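Modunent Guest Room Guide
Section 5: Setting up the snack table

Use this section when you put a light gray Modunent table into service for tea, coffee and small plates. It applies to the rooms at Sturnwood and Sarnton. For folding and storing the table, see Section 10.

Before you start

You will need the table, the electric kettle with its base, one cup to start with, a small round plate, the potted plant, paper, utensils and the packaged snacks. Wipe the table top with a damp cloth and dry it.

Placing the table

1. Stand the table on level floor with one short side against the wall. Choose a wall with an outlet close to the corner.

2. Press down on each corner in turn. If the table rocks, fit a felt pad under the short leg. Spare pads are in the envelope taped inside the cupboard door.

3. Check that a person can walk along both long sides. Push office chairs back before anyone carries hot water.

Note: A second table may be placed to the right. Leave a gap wide enough to walk through.

Setting out the far end

4. Place the kettle base near the wall, toward the right. Set the kettle on it with the handle facing right.

5. Plug the kettle directly into the wall outlet.

CAUTION: Do not run the kettle from a floor power strip. The strips are for laptops and lamps only.

6. Put the potted plant to the left of the kettle. Keep its leaves and flowers clear of the spout.

7. Stand the cup at the left. Add more cups when guests arrive.

8. Lay the paper and small utensils in front of the kettle.

9. Stack the packaged snacks in the far right corner. Put heavier packs at the bottom. Anything that does not fit goes in a bag under the table, near the right front leg.

CAUTION: Keep bottles in the bag upright and well away from power strips and cables.

Setting the plate

10. Put the small round plate at the center of the table, with one item on it. Leave the rest of the front half clear so that guests have somewhere to put things down.

Filling the kettle

Take the kettle off its base and fill it at the sink. Stay between the minimum and maximum marks. Dry the outside before you put it back. Do not fill it from a jug while it stands on the table.

Cables

Run cables along the wall where you can. A cable that has to cross a walkway needs a floor cover, stock number 77, from the Prydderch store. Loose cables must be reported to Issa Ghanem at the front desk before the room is opened.

Cleaning and care

Wipe up spills right away. The top will mark if a hot kettle is left on it without the base. Descale the kettle every November, or sooner if you see white flakes in the water. Water the plant at the sink and let the pot drain before it goes back on the table.

Questions about parts and replacements go to Abílio Coelho at Prydderch.
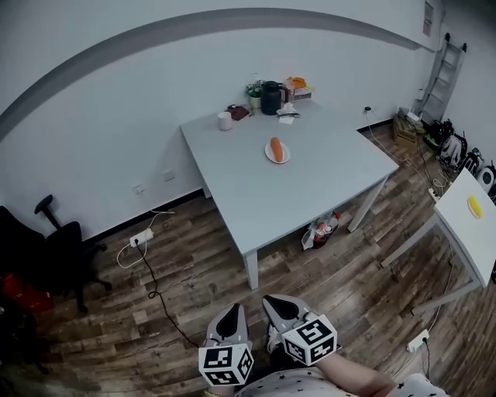

Figure 5. Snack table with plate at center and kettle at the far end.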